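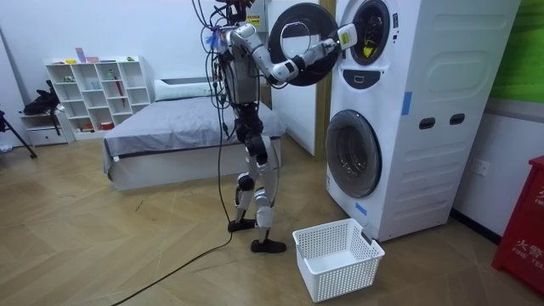 Rapport de projet — Apprendre à un humanoïde à vider un sèche-linge par démonstration

1. Pourquoi cette tâche

Au départ, nous voulions travailler sur le pliage. Tout le monde veut travailler sur le pliage ! Notre encadrement nous a suggéré de regarder plutôt ce qui se passe juste avant : sortir le linge d'un tambour et le déposer dans un panier. Nous avons d'abord trouvé le sujet un peu maigre, et nous avons changé d'avis dès la première heure de téléopération. Le bras doit entrer par une ouverture ronde, à hauteur d'épaule, sans toucher la porte ni le joint, attraper un objet mou qui n'a jamais deux fois la même forme, puis ressortir par le même chemin.

2. Matériel et logiciel

L'appartement d'essai reprend une petite chambre avec une colonne de lavage, le panier étant posé au sol devant l'appareil. Nous utilisons uniquement la machine du haut. Le robot est piloté à distance avec Plikon, l'interface développée par la promotion précédente : l'opérateur bouge deux poignées, les bras suivent, et la pince se ferme avec la gâchette. L'enregistrement passe par Lorel, qui synchronise les positions articulaires et les vidéos. Nous avons perdu presque tout le mois de février sur un décalage entre les deux horloges (voir annexe B, pour ceux qui aiment souffrir).

3. Collecte des démonstrations

Objectif fixé : 4 000 démonstrations. Après tri, nous en gardons 3 932. Les essais écartés sont surtout des enregistrements interrompus et des prises où l'opérateur avait oublié de remettre le bras en position de départ.

Une démonstration commence porte ouverte, linge dans le tambour, et se termine quand la pince s'ouvre au-dessus du panier. Nous avons travaillé avec 11 pièces de linge, de la chaussette à la serviette de bain. La serviette est de loin la plus pénible, elle s'accroche au bord et se déroule en sortant. La chaussette, elle, disparaît derrière la pince et l'opérateur finit par travailler de mémoire.

Deux consignes ont beaucoup amélioré la qualité des données :
— marquer un temps d'arrêt devant l'ouverture avant d'entrer ;
— ne pas corriger la prise une fois la pince fermée, sauf si le linge tombe.

La première vient d'un constat tout simple : nos trajectoires d'entrée étaient très différentes d'un opérateur à l'autre, et le modèle faisait une sorte de moyenne entre elles. La moyenne passait dans la porte.

4. Apprentissage

Nous avons comparé 2 politiques par imitation, appelées Uscombe et Martens dans la suite. Uscombe prédit une action à la fois. Martens prédit une courte séquence, ce qui donne des gestes nettement plus fluides à la sortie du tambour — nous étions ravis en voyant les premiers essais ! En revanche, Martens réagit plus lentement quand le tissu glisse, et il lui arrive de porter très soigneusement une pince vide jusqu'au panier.

5. Ce qui reste à faire

Le modèle ne sait pas encore s'il reste du linge au fond. Nous aimerions ajouter des démonstrations avec un tambour vide, où le bon geste est de ne rien prendre. L'ouverture de la porte par le robot est en cours de collecte, avec pour l'instant trop peu d'essais pour en tirer un résultat.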